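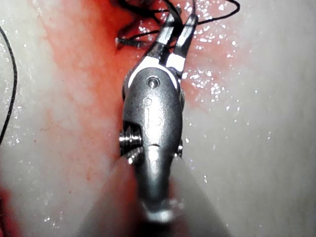 Zuletzt geändert: 23. Juli 2021, 18:52, R. Ruppert

Offener Nachmittag Nahtplatz, Mitschrift

Schnell runtergeschrieben, bevor ich's vergesse. Bitte ergänzen wer was weiß, vor allem Kwabena zum zweiten Block.

Besuch von Benavides (Mercedes Arango + Yolanda Pacheco) und die Gruppe von Fadanness, mehr Leute als angemeldet. Stühle aus dem Besprechungsraum geholt, Garderobe war wieder der Kopierer. Beginn mit Verspätung, weil am Empfang die Besucherausweise fehlten. Kevin hat solange die Einleitung gemacht, frei, ohne Folien. War besser als mit.

Ablauf wie besprochen:
- kurze Einleitung, Projekt Sikisel, wozu das Ganze
- Naht live, Kwabena an der Konsole
- Fragen
- Gäste selber an die Konsole, aber nur am Übungsblock
- Kaffee

Naht: schwarzer Faden, Einzelknöpfe. Kwabena hat ruhig gearbeitet und dabei laut mitgesprochen, was er tut. Unbedingt beibehalten! Im Juni beim Probelauf hat er geschwiegen und die Leute haben nach kurzer Zeit aufs Handy geschaut. Diesmal alle vorn am Monitor, so eng dass ich zweimal bitten musste, vom Kabelkanal runterzugehen.

Frage Arango: woher weiß man, wie fest man zieht, wenn man nichts spürt? Kwabena: man schaut. Wie sich das Gewebe aufwölbt, wie der Faden sich streckt, ob die Schlinge noch wandert. Braucht Übung. Sie wollte wissen wieviel Übung, da gab es drei verschiedene Antworten von drei Leuten. Vorschlag: wir einigen uns vorher auf eine.

Frage aus der Fadanness-Gruppe, ob das alleine nähen kann. Nein. Bewegt sich nur, wenn jemand an der Konsole sitzt. Kevin hat dann noch etwas zu Teilschritten gesagt (Nadelübergabe, Faden nachführen) und wo wir da hinwollen — für meinen Geschmack zu optimistisch, haben wir danach kurz drüber geredet.

Nadel fassen: Pacheco hat gefragt, warum er die Nadel manchmal ablegt und neu greift statt weiterzudrehen. Gute Frage, Kwabena hat es dann extra langsam gezeigt. Winkel stimmt sonst nicht, man kommt schräg raus und der Stich wird zu flach. Für's nächste Mal als eigener Programmpunkt, hat am meisten Interesse geweckt.
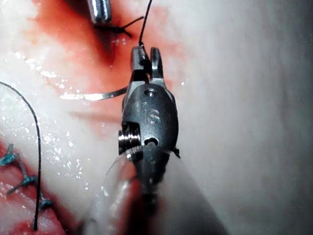

Fadenlänge war auch so ein Thema. Zu lang und man räumt nur noch Schlingen aus dem Weg, zu kurz und der letzte Knoten wird Gefummel. Kwabena will lieber zu lang. Ich nicht. Offen.

Fäden kommen jetzt über Troltero, Bestellung über 470 Euro, Rechnung liegt bei mir. Preis pro Packung ist OK, Lieferzeit nicht.

Konsole für Gäste: lief gut. Arango hat recht schnell einen Knoten hinbekommen, der auch hielt. Einer von Fadanness hat den Faden zweimal abgerissen und wollte danach nicht mehr, schade. Übersetzung stand noch auf der groben Stufe vom Vormittag!! Das ist unser Fehler, nicht seiner. Kommt auf die Checkliste. Kopfstütze vorher auf Körpergröße einstellen, nicht erst wenn die Leute schon drinsitzen und sich verrenken.

Aufzeichnung: hat durchgehend mitgeschrieben, fast 2000 Einzelbilder aus dem ersten Block, zweiter noch nicht durchgesehen. Kevin sortiert. Bitte die Dateinamen diesmal gleich beim Ablegen ordentlich, nicht wieder "neu_neu2".

Licht: am großen Monitor zu hell, die feuchten Stellen reflektieren stark und von der Seite sieht man dann kaum noch den Faden. Jalousie links klemmt immer noch. Hab ich gemeldet. Nochmal melden.

Ton: ohne Mikro hört man hinten nichts wenn die Lüftung läuft. Ansteckmikro von nebenan ausleihen, Yolanda Pacheco stand ganz hinten und hat höflich genickt, hat mir aber beim Kaffee gesagt dass sie die halbe Erklärung nicht mitbekommen hat.

Beim Kaffee mit Arango über eine mögliche Zusammenarbeit geredet. Benavides hätte gern zwei Leute für einen kurzen Aufenthalt hier, im Gegenzug Zugang zu ihrem Prüfstand. Klingt vernünftig, nichts Schriftliches. Sie meldet sich. Falls nicht, schreibe ich nach dem Urlaub.

Zu tun:
Kevin — Aufzeichnung sichten, zweiten Block sichern
Kwabena — Ablauf Nadel fassen auf eine Seite schreiben
ich — Jalousie, Mikro, Rechnung Troltero weitergeben
alle — Checkliste Konsole ergänzen (Übersetzung, Kopfstütze, Pedale abwischen)

Aufgeräumt war vor sechs, Instrumente gezählt und zur Reinigung. Schlüssel vom hinteren Schrank hängt wieder am Haken, der Ersatzschlüsel fehlt weiterhin. Wer ihn hat, bitte einfach hinlegen.

RR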